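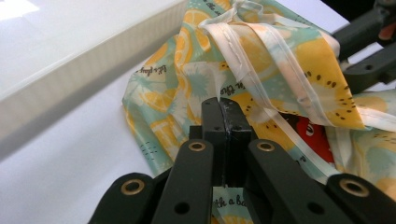

# Hand Gripper 2: Pads and Pivots

Gallery page for the Jenddale bench, Tue 12 June. Gripper 2 is the one we use for cloth work, and it gets checked every 600 grasps. The count stood at 381 when Ljubica Spahić asked for an early look – thin fabric was creeping out of the jaws on slow lifts.

The fruit-print cloth with the ribbon trim is our usual test piece for this. It folds easily, and the lettering gives you something to watch when you want to know if the material is sliding.

**Closing on a fold.** The two pads should come together along one straight vertical seam with the cloth pinched at the top. Wear starts up there, so scuffing near the tips is normal. Replace the pads when the scuff goes deep enough to catch a fingernail, and always replace both. A new pad against an old one pulls the fold to one side.

Pivots were next. Fatos Kovačević wiped the arms down, worked the linkage by hand through its full travel 70 times and felt for play at each joint. The right inner arm had a little. He took the pin out, cleaned it and put it back with one drop of the Girotel light oil. Keep the oil off the pads. If some does get on them, don't try to wash it out. Fit new ones.

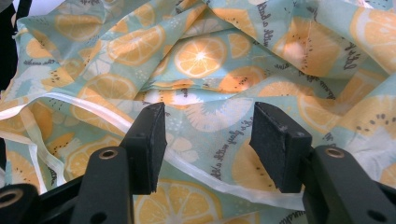
**Open position.** Set the gap with the handle fully released and measure it at the pad tips, never lower down on the arms. Ours is 68 mm. It had drifted wide on one side, so Nermina Grgić reset the stop screw and checked it again after twenty open and close cycles.

Look at the pad corners while the jaws are apart. Small nicks can stay. Anything peeling away from the finger has to come off, and the finger face gets cleaned with alcohol before the new pad goes on. Leave it overnight before you load it.

After that, try the ribbon trim as well as the plain cloth. The trim is slicker and will show a weak grip sooner. Ljubica did ten lifts on each and logged two slips, both on the trim, both with the handle only half squeezed. We left the pads in place for now.

Spare pads are in the Todorova drawer, second from the bottom. There are three pairs left from the December order. Sorin Omerović has the part number if you need to reorder – the one printed on the old bag is wrong.

Next check is due at 600 as usual.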